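Forum des Trurkitik e. V. – Räume und Ausstattung
Thema: Ordnung im Werkraum Fluvov

Ajith Varma (Raumverwaltung)
Dienstag, 9. April 2013
Sehr geehrte Mitglieder,
nach der letzten Begehung bitte ich um Stellungnahmen zur Nutzung des Werkraums. Es geht um die Tischdecken, die Kabelführung und die Bodenmarkierungen. Decke und Träger wurden geprüft und bleiben unverändert weiß.
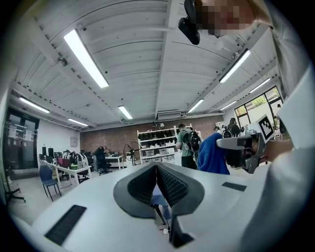

Für die Instandhaltung stehen in diesem Jahr 1.195 Euro zur Verfügung. Ein neuer Anstrich ist darin nicht vorgesehen. Anträge sind bis August einzureichen.

wurka_beirat
Ich spreche mich gegen die langen Tischdecken aus. Der blaue Stoff hängt seitlich herab, und das Stromkabel läuft unter dem Tisch hervor quer über den Boden an der Steckdosenleiste am vorderen Tischbein vorbei. Eine Kabelbrücke wäre angebracht.

Kartha50
Dem kann ich nur teilweise zustimmen. Die Decke schont die Tischfläche und sollte bleiben. Bezüglich des Kabels teile ich die Auffassung des Vorredners. Die roten Klebestreifen auf dem Boden halte ich für ausreichend, sofern die Stühle nicht darüber hinaus verschoben werden.

wurka_beirat
Ausreichend sind sie nach meiner Auffassung nicht. Ein Streifen verläuft schräg durch den Raum, ein kurzer liegt unter der Tischkante. Welcher gilt für die Stühle? Die Raumordnung äußert sich dazu in Ziffer 7 nicht. Am weißen Regal mit den durchscheinenden Kästen habe ich dagegen nichts zu beanstanden.
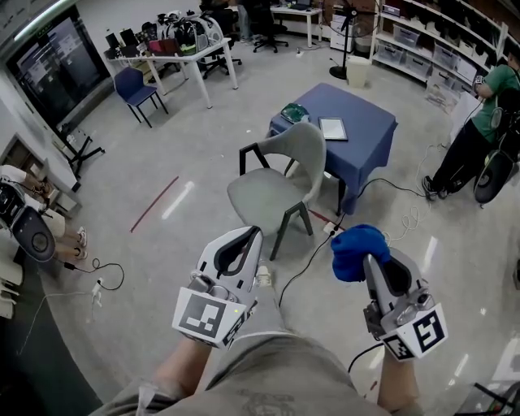 Beschlussvorschlag der Raumverwaltung
1. Die Tischdecke verbleibt, wird jedoch gekürzt.
2. Für das Kabel wird eine Kabelbrücke beschafft.
3. Ziffer 7 wird um die Bedeutung der Klebestreifen ergänzt.

Kartha50
Zu Punkt 1 bitte ich um getrennte Abstimmung.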